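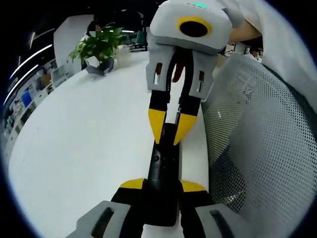 그림 3-1. 노란색 팁이 달린 그리퍼 두 대

3장. 장편소설 원고 등록과 전자책 변환

이 장에서는 Wumen 편집기에서 장편소설 원고를 불러와 장을 나누고, 책 소개문과 표지를 연결한 뒤 Mondach 유통 계정으로 내보내는 절차를 설명합니다. 계정 생성과 정산 정보 입력은 2장을 참조하십시오. 단편집과 시집은 장 구조가 다르므로 5장의 절차를 따릅니다.

본문의 메뉴 이름과 입력값은 Kenji Benavides의 연작 「Oltilov」 제1권 원고를 등록하는 경우를 기준으로 표기했습니다.

최종 수정: 2025년 3월 19일

3.1 시작하기 전에

다음 항목을 준비합니다.

- 교정이 끝난 원고 파일(DOCX 또는 ODT)
- 표지 파일(JPEG, RGB)
- 책 소개문(짧은 소개, 긴 소개)
- 저자명의 정식 표기와 필명 표기
- 연작인 경우 연작명과 권 번호

원고 파일에 변경 내용 추적이 남아 있으면 모든 변경을 적용하거나 취소한 다음 저장합니다. 여백에 달린 메모도 삭제합니다. 편집기는 메모를 각주로 변환하며, 변환된 각주는 일괄 삭제할 수 없습니다.

주의: 암호가 걸린 파일은 불러올 수 없습니다. 암호를 해제한 사본을 만들어 사용하고 원본은 별도로 보관하십시오.

3.2 원고 불러오기

1. Wumen을 실행하고 [작품] > [새 작품]을 선택합니다.
2. 작품 유형에서 [장편소설]을 선택합니다. 유형은 저장한 뒤에는 바꿀 수 없습니다.
3. [원고 불러오기]를 누르고 파일을 지정합니다. 파일 크기는 40 MB를 넘을 수 없습니다.
4. 문자 인코딩 확인 창이 나타나면 미리보기의 첫 문단을 읽어 보고, 글자가 깨져 있으면 인코딩을 변경합니다.
5. [확인]을 누릅니다. 진행 막대가 사라질 때까지 창을 닫지 마십시오.
6. 왼쪽 목록에 원고 제목이 표시되면 [저장]을 누릅니다.

참고: 불러온 원고는 원본 파일과 연결되지 않습니다. 워드 프로세서에서 원본을 고쳐도 편집기에 반영되지 않으므로, 이후의 수정은 편집기에서 진행하거나 원고를 다시 불러와야 합니다. 다시 불러오면 3.3에서 지정한 장 구분이 초기화됩니다.

3.3 장 구분 지정

편집기는 '제목 1' 스타일이 적용된 문단을 장의 시작으로 인식합니다. 글꼴 크기만 키운 문단은 장 제목으로 인식하지 않습니다.

1. [구조] 탭을 엽니다.
2. [자동 구분]을 누릅니다. 인식된 장이 순서대로 표시됩니다.
3. 누락된 장이 있으면 본문에서 해당 문단을 선택하고 [장 시작으로 지정]을 누릅니다.
4. 잘못 나뉜 장은 목록에서 선택한 다음 [앞 장과 합치기]를 누릅니다.
5. 프롤로그와 에필로그는 [번호 없음]으로 설정합니다.
6. 헌사, 작가의 말, 감사의 글은 [부속물]로 지정하고 앞부속 또는 뒷부속을 선택합니다.

한 장 안에서 시점 인물이나 시간이 바뀌는 곳은 장면 구분으로 처리합니다. 원고에 별표나 빈 줄로 표시되어 있는 경우 [구조] > [장면 구분 변환]을 실행하면 장식선으로 바뀝니다. 빈 줄이 하나뿐인 곳은 변환 대상이 아닙니다. 빈 줄 2개가 연속된 곳부터 장면 구분으로 처리됩니다.

주의: 서간체 소설이나 신문 기사, 음성 기록 등이 본문에 삽입된 소설은 자동 변환 후 반드시 전체를 확인하십시오. 편지의 서명 앞 여백이 장면 구분으로 바뀌는 사례가 있습니다. 되돌리려면 해당 장식선을 선택하고 [일반 여백으로]를 누릅니다.

3.4 본문 서식

기본 서식은 다음과 같습니다.

본문 글자 크기: 16
첫 줄 들여쓰기: 사용
문단 사이 여백: 없음
대화문 따옴표: 둥근따옴표
양쪽 정렬: 사용

글자 크기는 초기 표시값이며 독자가 뷰어에서 바꿀 수 있습니다. 고정값으로 지정하면 Bonsu 뷰어의 접근성 검사에서 오류로 처리됩니다.

1. [서식] 탭에서 [소설 기본]을 선택합니다.
2. 회상이나 속마음을 기울임꼴로 표시한 원고는 [강조 유지]를 켭니다. 한글 글꼴에 기울임꼴이 없으면 뷰어에 따라 일반 글자로 표시될 수 있습니다.
3. [따옴표 통일]을 실행합니다. 결과 창에 짝이 맞지 않는 따옴표의 위치가 표시됩니다.
4. 목록의 항목을 차례로 눌러 본문을 확인하고 고칩니다.
5. 노래 가사나 시가 인용된 문단에는 [인용 운문] 스타일을 적용합니다. 행갈이가 유지됩니다.

참고: 인용 가사의 이용 허락 여부는 편집기에서 확인하지 않습니다. 이용 허락을 받은 경우 판권면의 [출처 표시] 칸에 권리자가 요구한 문구를 그대로 입력합니다.

3.5 책 소개문 입력

책 소개문은 서점 상세 페이지에 노출되며 본문 파일에는 포함되지 않습니다.

1. [작품 정보] > [소개문]을 엽니다.
2. [짧은 소개]에 한 문단을 입력합니다. 줄바꿈은 제거됩니다.
3. [긴 소개]에 줄거리 소개를 입력합니다. 줄바꿈은 유지되나 글꼴과 색상은 제거됩니다.
4. [주제어]를 입력합니다. 최대 12개까지 등록할 수 있으며 쉼표로 구분합니다.
5. [분류]에서 주 분류와 보조 분류를 하나씩 선택합니다. 로맨틱 서스펜스는 '로맨스'와 '미스터리·스릴러' 양쪽에 있으므로 주 분류를 먼저 정하십시오.
6. 폭력, 스토킹, 가족의 사망 등 독자에게 미리 알릴 내용이 있으면 [내용 안내]에서 해당 항목을 선택합니다.

소개문에 다른 작가의 이름이나 다른 작품의 제목을 넣으면 심사에서 반려될 수 있습니다. 추천사를 인용할 때에는 [추천사] 칸을 사용하고, 인용한 사람의 이름과 허락 날짜를 함께 입력합니다. 가격, 할인율, 행사 기간은 소개문에 적지 마십시오.

3.6 저자와 연작 정보

1. [작품 정보] > [저자]에서 [저자 추가]를 누릅니다.
2. 이름과 역할을 입력합니다. 공저인 경우 표지에 인쇄된 순서대로 추가합니다(입력값: Kenji Benavides, 지은이 / Barrett Benavides, 엮은이).
3. 필명을 사용할 때에는 [공개 이름]에 필명을, [계약 이름]에 본명을 입력합니다. 계약 이름은 서점에 전송되지 않습니다.
4. 연작에 속한 작품이면 [연작]을 켜고 연작명에 Oltilov를 입력합니다.
5. 권 번호를 입력합니다. 외전은 번호를 비워 두고 [외전]을 선택합니다.

주의: 연작명은 띄어쓰기와 대소문자까지 일치해야 같은 연작으로 묶입니다. 두 번째 권부터는 직접 입력하지 말고 목록에서 선택하십시오.

3.7 표지 연결

1. [표지] 탭에서 [파일 선택]을 누릅니다.
2. 표지 파일을 지정합니다. CMYK 파일은 색상이 달라질 수 있으므로 RGB로 변환한 파일을 사용합니다.
3. [축소 보기]를 눌러 작은 크기에서 제목과 저자명이 읽히는지 확인합니다.
4. [대체 텍스트]에 제목과 저자명을 입력합니다.

종이책의 책등과 뒤표지가 포함된 펼침 파일은 사용할 수 없습니다. 앞표지만 잘라 별도 파일로 저장하십시오.

3.8 변환과 검사

1. [내보내기] > [전자책 변환]을 선택합니다.
2. 형식에서 [EPUB 3]을 선택합니다.
3. [목차 포함]과 [판권면 포함]을 켭니다.
4. [변환]을 누릅니다.
5. 변환이 끝나면 [Bonsu로 열기]를 눌러 결과를 확인합니다.

뷰어에서는 다음 사항을 점검합니다.

- 목차의 각 항목이 해당 장의 첫 줄로 이동하는지 여부
- 장 제목이 앞 장의 마지막 문단과 같은 화면에 표시되지 않는지 여부
- 장식선이 화면의 첫 줄에 단독으로 놓이는 곳
- 어두운 배경에서 본문과 장식선이 모두 보이는지 여부
- 판권면의 저자명이 표지와 일치하는지 여부

검사 결과의 '경고'는 유통에 영향을 주지 않습니다. '오류'가 하나라도 있으면 Mondach로 전송할 수 없습니다.

3.9 Mondach로 전송

1. [내보내기] > [유통 전송]을 선택하고 Mondach 계정으로 로그인합니다.
2. 출간일을 지정합니다. 예약 판매를 설정하려면 [예약 판매]를 켜고 시작일을 따로 입력합니다.
3. 판매 지역과 가격을 입력합니다.
4. [요약 보기]에서 제목, 저자, 연작, 분류를 확인합니다.
5. [전송]을 누릅니다. 상태가 [심사 중]으로 바뀝니다.

심사 중에는 본문과 표지를 교체할 수 없습니다. 소개문과 주제어는 수정할 수 있으며, 수정 내용은 심사 완료 후 반영됩니다. 전송을 취소하려면 [전송 이력]에서 해당 작품을 선택하고 [회수]를 누릅니다. 회수한 작품을 다시 전송하면 대기 순서가 초기화됩니다.

3.10 문제 해결

증상: 목차에 장이 하나만 표시됩니다.
조치: 장 제목에 '제목 1' 스타일이 적용되어 있는지 확인하고 3.3의 자동 구분을 다시 실행합니다.

증상: 대화문의 닫는 따옴표가 반대 방향으로 표시됩니다.
조치: 줄표나 말줄임표 바로 뒤의 따옴표를 지우고 다시 입력합니다.

증상: 표지가 뷰어에는 표시되나 서점 페이지에는 표시되지 않습니다.
조치: [전송 이력]에서 [표지만 다시 보내기]를 누릅니다. 심사 중인 작품에는 사용할 수 없습니다.

증상: 연작의 권 순서가 뒤바뀝니다.
조치: 각 권의 권 번호를 확인합니다. 번호 칸에 '상', '하' 등의 문자가 있으면 숫자로 바꾸고, 원래 표기는 부제 칸에 입력합니다.

오디오북용 낭독 원고를 함께 등록하려면 4장으로 이동하십시오.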